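Cavine Stone Terms - data card

24/05/2025
By Stela Enache

Cavine is a glossary of trade names for decorative stone, collected from printed price lists. Version 3 holds 151 entries. It was compiled to help cataloguers match old names to current ones.

Each entry is one line of tab-separated text with 5 fields: name, variant spelling, stone type, list code, note. Empty fields are left blank. Files are UTF-8.
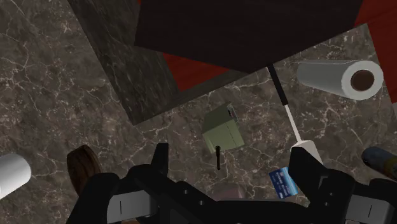

The stone type field follows trade usage. Many limestones that take a polish are sold as marble, and they are entered as marble here, with "geol. limestone" in the note. Do not use this field for geological work.

Known problems:
- Accents are missing from names taken from the Pereyra lists.
- Codes beginning VU (Vustside) were reused between editions - check the note before merging.

Corrections are merged each December. Send the line as it stands and the line as it should be.

Comments

Niilo Harju
Two VU codes still clash after the merge. Lines sent.

Purificación Escobar
Is the variant field case-sensitive?

Stela Enache
No. Lower case throughout from version 2 onwards.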